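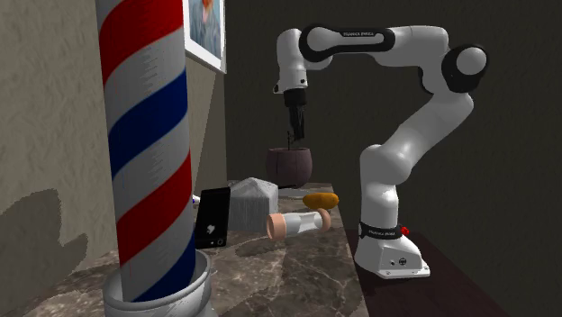
Panda arm over the counter, gripper empty

Do I need a written clearance rule for clutter in a simulated cell? Our Dreto checklist says 30 mm around the gripper but skips bystander objects like the barber pole.

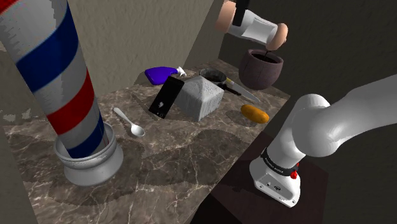 Answered by grestomar_user, Ellville · 811 points · July

I'd write one — and split it. One number for an empty hand, a bigger one when it's holding something. A tilted pepper mill sticks out past the fingers, so measure from the mill. We use 34 mm for that.

Reply from annan16
just slow it down, works for me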